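Bins, tubs and trays: the Prullby gallery

Page by Wahyudi Khoo
Last changed May 28, 2026

I look after the containers at Prullby. They get used all day and are mostly ignored until one goes missing or lets its contents out through the bottom. The page started as a list on the stores door and has grown. The captions say what each type is for, how it wears and what I would do differently if I were buying again.

Measurements are inside measurements unless I say otherwise. If you want to borrow anything, put the number from the rim in the book by the stores door.

Stacking crates

Grey plastic, vented sides. The workhorses. They stack when turned one way and nest when turned the other, and the arrow on the short end tells you which. New people always stack them wrong once.

Stacking crates, older pattern
Same footprint but the lip is a few millimetres narrower, so they sit inside the newer ones and jam. I have painted a stripe on the handles. Please keep them on the left-hand rack, with their own kind.

Crate lids
We have 35 lids and 80 crates. Lids are for things going outside or staying put over a holiday. They are not trays, and they crack if you carry anything heavy on them.

Small parts

Nistis drawers
Clear plastic drawers in a steel carcass, bought second-hand when a shop closed. Good for screws, washers, fuses and cable clips. The drawers have no back stop, so pull gently. The bottom row is for heavy stuff because the carcass tips if the top row is full and the bottom is not.

Drawer labels
Written in pencil on card and slid into the front. I tried a label printer and the glue let go in the first warm spell. Pencil has lasted since and can be rubbed out.

Tobacco tins
Somebody's grandfather's, and in perfectly good order. They hold drill bits under 4 mm. Lids can be stiff - use a coin, not a screwdriver, as a screwdriver bends the rim and then the lid never shuts.

Lidded tubs
Old ice cream tubs, mostly. Fine for rags, sponges and string. Not for anything with a point. They go brittle after a few years near the window and I throw out a handful every May.

Wood

Seed trays
Slatted pine, pinned at the corners. They came with the greenhouse and we use them for drying small castings and for carrying glass jars. The pins work loose, so have a look underneath before you lift.

The long tray
Made from an offcut of shelf. Just long enough for threaded rod. It has a rope handle at each end and needs two people when it is full. The rope is newer than the tray.

Apple boxes
From the Astness market, bought for very little at the end of the season. They look nice and they are terrible for splinters. I keep them for kindling and for the open day, when they hold leaflets. Sand the handholds if you take one home.

Metal

Bread tins
Dark, seasoned by years of baking and now used for nails. The smell of the nails has won. A bread tin holds more weight than you would expect and the folded corners don't open up.

Bundgaard pans
Shallow steel pans with a rolled edge, for catching oil under a machine. Wipe them out the same day. Oil left over a weekend picks up dust and turns to something like toffee, and then you need paraffin and a scraper. There is a scraper hanging on the hook beside them.

Buckets
Galvanised, two sizes. The handle ears are the weak point. If one starts to creak, take it out of use and leave it by my bench. I can rivet an ear back on. I can't do much once it has torn.

Number 638
A deep steel tub with a dent in one side that fits a knee almost exactly. It has been number 638 for as long as I have been here, and we have never had anywhere near that many of anything, so the number must have come with it. Used for soaking brushes.
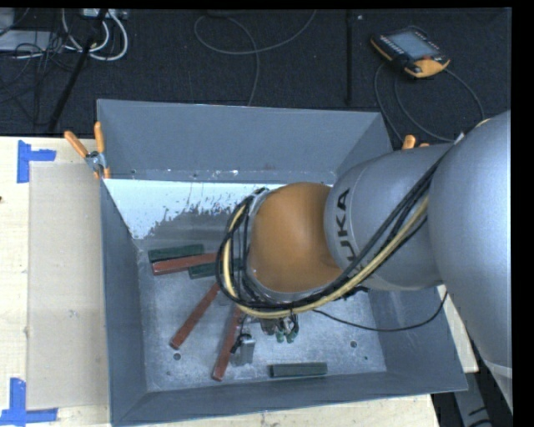

Large open bins are the ones I get asked about most, usually by people who want to know whether to buy plain or painted. My answer is that the sides can be whatever you like and the bottom will end up bare, so spend the money on thickness. It is the floor that takes the punishment, and the one here is typical, scuffed down to a mottled silver with fine scratches. Sloping sides like these blue-grey ones make it easier to reach into the corners, though you lose a bit of room at the bottom. The dark green and reddish-brown blocks are a comfortable size of load for a bin this big, and two colours make it quick to check that nothing has been left behind. On a pale wooden table I would put a sheet of rubber or an old bit of carpet under any metal bin, as the bottom edges will mark the top sooner or later.

Small metal bins
Same idea, smaller. Handy on a bench but too light to stay where you put them. A square of non-slip matting from the kitchen aisle cures it.

Baking sheets
Bought for the kitchen and moved to the workshop when the coating went. Good for laying out a job in the order it came apart. They warp slightly with heat, so a round part will roll - put a cloth down first.

Looking after them

Cleaning
Plastic gets warm water and washing-up liquid. Metal gets a dry brush, then a damp rag, then a dry rag. Wood gets brushed and left alone. I don't put anything through the dishwasher, including the things that used to live in the kitchen.

Flaking paint
Lift off what is loose with a plastic scraper and vacuum up the bits before you put anything back in. Touching up a floor is a waste of paint. Touching up a rim is worth doing, as rims are where hands go and where rust starts.

Sharp edges
Run a file along any cut edge and then your thumb, carefully. Split hose pushed over the rim works well on buckets and tubs. Short lengths are in the lidded tub marked HOSE.

Numbers
Paint pen on the rim, on the short side. Stamped numbers are better but I only have the one set of stamps and the seven is missing.

Retired
A container leaves the list when it leaks, cuts somebody or won't stack. Plastic goes to the tip. Steel goes in the scrap corner until there is enough for a trip to Astness. Wood goes in the stove, with the pins pulled out first.

Still wanted

More lids for the newer crates. A second long tray. A replacement for the drawer that went through the floor of the van. If you have any of the old Nistis drawers in a garage somewhere, even without the carcass, I will come and collect them.

Wahyudi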